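Rim-first grasping

Rim-first grasping is a way of teaching a robot arm to pick up pots, bowls and other open vessels by taking hold of the edge before anything else. It grew out of work at the Sonon laboratory in Arrieta, where an earlier program, Plastlow, had done very nicely with plastic tubs but struggled, poor thing, once shiny metal cookware came along.

The trouble with polished steel is that it shows the room back to the camera, and a reflection can look a good deal like a real object. The method sidesteps much of this by asking the learned model to find the curve of the rim, a fairly steady cue even when the surface beside it is full of light and dark patches. The model, called Rinov, was trained on 1,000 demonstrations and then tried on 46 vessels it had never met, with 743 of its 10-a-vessel and follow-up attempts counted as successful lifts.
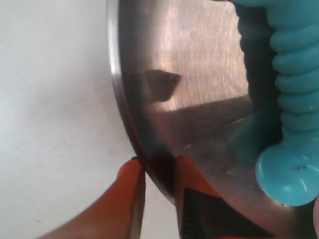

Wrist camera view of a rim grasp on a stainless steel pot with a ribbed teal handle.

Handles are left alone by design, although later versions of Rinov do take their position into account when choosing where along the rim to close the fingers. Very thick or rolled edges remain difficult.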